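4.2 Deck Archetypes and Length of Play

The second part of the study considered whether the kind of deck a player chose had any bearing on how long a game lasted and how often the player going first won it. The records come from the Cemerari league, whose members play Nulum, a two-player trading card game, under the house rules set out by Pelupessy and Poduval. The full set holds 2,362 games. Games that ended in a concession before the third turn were kept in the set but marked, so that they could be left out where noted.

Each deck was placed in one of three groups: fast, balanced, or slow. The sorting was done by two readers, Hakim Purba and Irfan Sopacua, working from deck lists alone and without sight of the results. Where they disagreed, Lenni Leinonen made the final choice. Most of the disagreements concerned decks built on the card Gutwood, which can be played early as a cheap blocker or held back as a source of late damage. Purba tended to call these decks balanced, and Sopacua tended to call them slow.

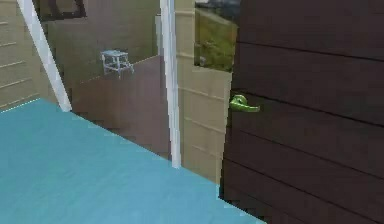

Figure 2. Simulated interior with a blue surface and a dark wooden door.

Games between two fast decks were the shortest, and the first player held a clear edge in them. The edge shrank when a fast deck met a balanced one. It was smallest between two slow decks, where the extra card given to the second player seems to have made up for the lost turn. Leaving out the marked concessions did not change this order, although it narrowed the gap between the fast and balanced groups.

One result did not fit the pattern. Slow decks that ran the full set of Ong cards won more often against fast decks than their group as a whole. Two readings are possible. The Ong cards may be strong enough at slowing an opening attack to offset the poor matchup, or the players who chose them may have been more skilled. The league began keeping player ratings only in September, after most of these games had been played, and the second reading cannot be ruled out.

The decks were also not spread evenly among players. Seven players account for a large share of the games with slow decks, and their habits – above all their practice of keeping weak opening hands – may weigh on the averages for that group. The next section repeats the comparison with each player counted separately.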